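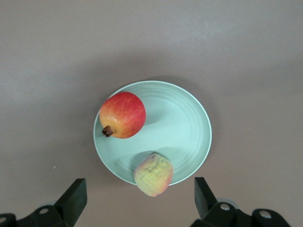 Planning for the next equipment cycle at Skiltholm has begun, and I have been asked more than once how the manipulation bench fits into it. This post sets out my own view of the budget, which is still open for comment until Wednesday.

The largest request concerns gripper fingers. At present we order them singly from Larkotix as they wear out, and each order carries its own freight charge and its own approval form. I have proposed a single purchase of 10 pairs, with a ceiling of $500, to be held in the bench cabinet and signed out as required.

A second line of $500 is set aside for cables and connectors. This is higher than last year. Several of the longer runs are due for replacement, and the Odera quotation does not include strain relief — that must be priced separately.
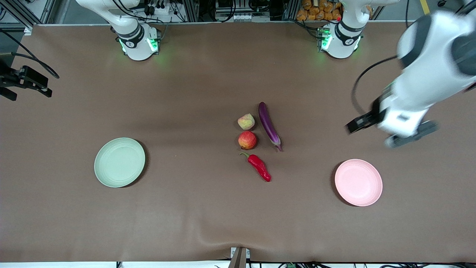
The two-arm bench, with plates and produce on the table.

Consumables have been treated too casually in earlier budgets. Plates, table coverings and produce were charged to general supplies, where they could not be tracked. I recommend a dedicated line of $400 for the year. Fruit and vegetables should be bought weekly in small quantities, and the plates should be of one size, in at least two colors, so that a broken one can be replaced without altering the task.

The Palach proposal for a third arm is not included. The supplier's terms are reasonable, but the present table would have to be replaced and the electrical supply reviewed, and neither cost appears in the proposal. I would prefer to see it resubmitted in September with both figures attached.

Comments on the finger order are the most urgent, as the Larkotix price is held only until the end of the month.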